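Plotmont puts a robot on filing duty, and the filing staff are still busy

Plotmont, the property records firm, has a two-armed robot working on the third floor of its office. The machine is a Skusier, leased under a contract that began in December, and its job is to open storage cabinets, take out binders, put binders back and close the doors again. Management calls the arrangement a "records assistant program." The people who sit near it mostly call it the Skusier.

The company says the goal is to free its records staff from walking. Plotmont keeps paper copies of surveys and easement files because some county offices still want to see originals, and the binders are stored in low wooden cabinets next to the desks. An internal memo shared with this site puts the number of cabinets at 260. It says clerks spend too much of the day "in transit and in retrieval," and that the robot will return those hours to "higher-value review."

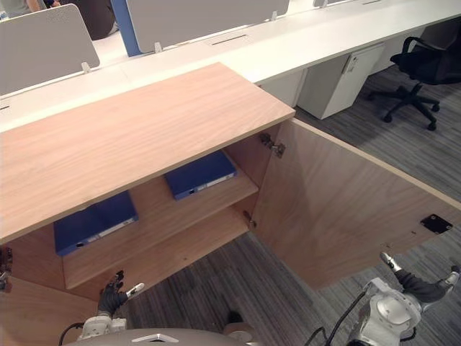

What higher-value review means is not spelled out. The memo has two paragraphs on battery charging and one sentence on job duties.

Aisling Buckley has worked in records at Plotmont for 13 years and is one of four clerks assigned to the program. She said she had no objection to a machine doing the fetching. Her complaint is with the list of things that now have to happen before it can fetch.

"Binders have to lie flat, spine out, with space between them," she said. "We used to stand them up and pack them in. So first we emptied the cabinets, then we relabeled, then we put back about half of what was there, and the other half went down to the basement. Guess who goes to the basement."

The relabeling covered 396 binders in the first stage, all done by hand, by the clerks, in between their regular work. Plotmont confirmed the figure and described it as a one-time cost. Buckley is doubtful. New files come in every week, and each one needs a label in the right format and a slot in the Zorar system, the software that tells the robot which cabinet to go to. If a clerk moves a binder in a hurry and forgets to log it, the robot goes to the wrong shelf and someone has to get up anyway.

Doors are another sore point. The cabinets are ordinary office furniture with two hinged doors and no motor or sensor in them, so the robot has to handle them the way a person would. It is slower at it than a person. Staff have been asked to keep chairs and bags away from the cabinets so the doors can swing all the way out, and on a floor where desks are this close together that request gets old by mid-morning.

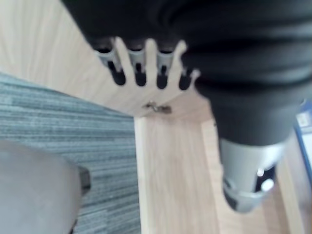 Plotmont would not give retrieval times. A spokesperson said the company was "not measuring speed at this stage" and was looking at consistency and staff comfort. That is a strange answer from a firm whose memo justified the lease in hours saved. If hours are the point, somebody ought to be timing it – and if comfort is the point, the staff could be asked. Buckley said she has not received a survey.

There are things in its favor. The low shelves are hard on knees and backs, and two of the clerks told us they are glad to bend less. One said the robot is quiet enough that she forgets it is there until it needs the aisle. No one has been let go, and the company says no records position will be cut during the lease. It declined to say what happens after the lease ends.

That silence matters more than the door handling. A records desk at Kashindye, a title company across town, went through a similar trial last year with different equipment. Its clerks kept their jobs too, but two openings were never filled, and the people left behind took over both the old work and the work of keeping the machine supplied with tidy shelves. Kashindye did not respond to a request for comment.

Buckley's own title was changed in the spring to "records and automation associate." Her pay was not. She now starts at 7:30 a.m. so she can check the shelves before the first requests come in, straightening whatever was left crooked the evening before.

Plotmont plans to extend the program to the second floor once the remaining cabinets are relabeled. The company has not set a date, and the clerks say they have not been told who will do the labels.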